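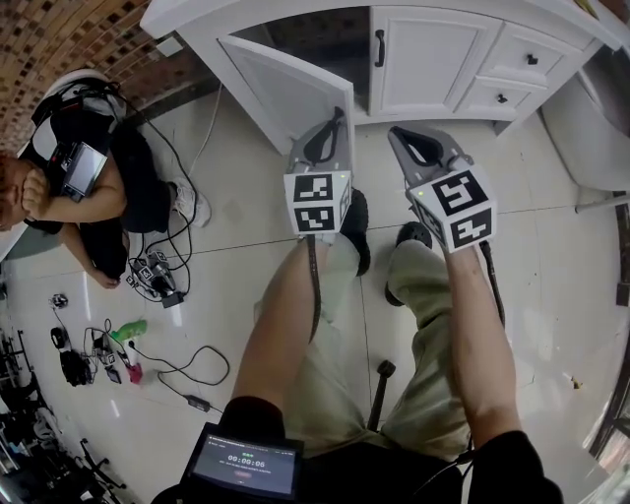 Bathroom Safety Walk-Through, Guest Units
Trestham House
Checklist with comments, unit 6
Completed 14th September by Lies Peeters

How to use this sheet: mark each line OK, FIX or WATCH, and please do write something in the comments even when all is well. A bare row of OKs is no use to whoever picks this up in December, and I would much sooner read too much than too little. If you run out of room, turn the page over and keep going (I always do!).

SECTION A. VANITY CABINET

A1. Doors open and close without catching
Mark: FIX
Comments: The left door swings out nicely and stays where you put it, but when you push it home it wants a second little nudge before it sits flush with its neighbor. I had it open and shut a good many times to be certain it wasn't just me. The hinge screws look to be the culprit, and a quarter turn on the lower one helped a little. It needs somebody with a proper screwdriver and better knees than mine. Until then, please remind guests to close it all the way, as an open door at shin height in a room this size is a bruise waiting to happen, and I say that as someone who has had the bruise.

A2. Handles and knobs tight
Mark: OK
Comments: The black handle on the closed door is solid. Both drawer knobs, upper and lower, were a touch loose last time and have been tightened from the inside. I do like the black against the white, by the way, and they are far easier to find in the middle of the night than the old ones, which was half the point of changing them.

A3. Drawers run freely and do not pull all the way out
Mark: OK
Comments: The stops are working on both. Try them yourself with a gentle tug, but keep your other hand underneath the first time.

A4. Inside of cabinet dry, no staining around the trap
Mark: WATCH
Comments: It's dark in there even with the ceiling light on, so bring a flashlight and get right down to it. I ran the faucet for a few minutes and felt all along the pipe with a paper towel, which came away dry. There is an old mark on the base panel that I have drawn around in pencil. If it has crept past the pencil line by the next visit, call Juhl Plumbing and don't wait for it to turn into a puddle.

A5. Cleaning products stored safely
Mark: OK
Comments: No cleaners are kept in guest bathrooms now, and it's been so much simpler since we stopped. Everything lives in the hall closet on the high shelf, behind the latch. If you find a bottle that a guest has left behind, please don't tuck it into the vanity to deal with later. Take it with you.

A6. Edges and corners
Mark: OK
Comments: I ran my hand all along the top edge and down the door panels. No chips, nothing sharp, no lifting paint. The white does show every fingerprint, I'm afraid, but that's a housekeeping matter and they have enough to do.

SECTION B. FLOOR

B1. Tiles sound, none cracked or rocking
Mark: OK
Comments: I walked the whole floor in stocking feet, heel and toe, and nothing moved. The grout lines are nice and thin, so there is very little to catch a toe on.

B2. Slip risk
Mark: FIX
Comments: You all know how I feel about these tiles. They are beautiful, big and white and so glossy you can see the lights in them, and they worry me to death when somebody steps out of the shower. The Fustano mat we ordered has a good grippy back and ought to be down at all times when there's a guest in. Lift it when you clean, let the floor dry completely, and then put it back. I'd also like us to price a clear anti-slip treatment for the whole room. Sustach quoted 134 dollars for a room this size, which seems very fair to me next to a broken wrist.

B3. Floor clear of trip hazards
Mark: OK
Comments: Check nothing has been left lying about by the last guests. Please keep the wastebasket tucked in beside the wall and never in front of the vanity, where the door will hit it.

SECTION C. TOILET AND PIPEWORK

C1. Toilet firmly fixed, no rocking
Mark: OK
Comments: Sit on it and shift from side to side. There is no dignified way to do this one. It's firm as can be.

C2. Pipework near the toilet secure and dry
Mark: OK
Comments: The thin white pipe is dry from one end to the other when you run a tissue along it. Go gently around it with the mop, though, and no using it as a footrest while you reach for something else.

C3. Base and bowl clean, no seepage
Mark: OK
Comments: Lovely job by the cleaning team, please pass that on.

SECTION D. WALLS AND ELECTRICAL

D1. Wall plates intact and flush
Mark: OK
Comments: The small white plate low on the brick wall, near the vanity, is sitting tight with no cracks. It's an easy one to knock with the vacuum, so it gets its own line on this sheet from now on.

D2. Brickwork
Mark: OK
Comments: No loose mortar and no dusting when I brushed it with my palm. I'm fond of that mix of tans and browns, and guests mention it in the book more than anything else. Please don't hang anything on it without asking me first.

D3. Hot water temperature
Mark: WATCH
Comments: I meant to test this and left the thermometer in the car. It goes on the next visit's list.

ITEMS TO FOLLOW UP

Left vanity door hinge, adjust and retest.
Anti-slip treatment, get the go-ahead and book it. Quote is in the binder, page 71.
Pencil line inside the vanity, check again in December.
Thermometer to live in the inspection bag permanently.

Signed: L. Peeters
Copy to the office binder, and one taped inside the hall closet door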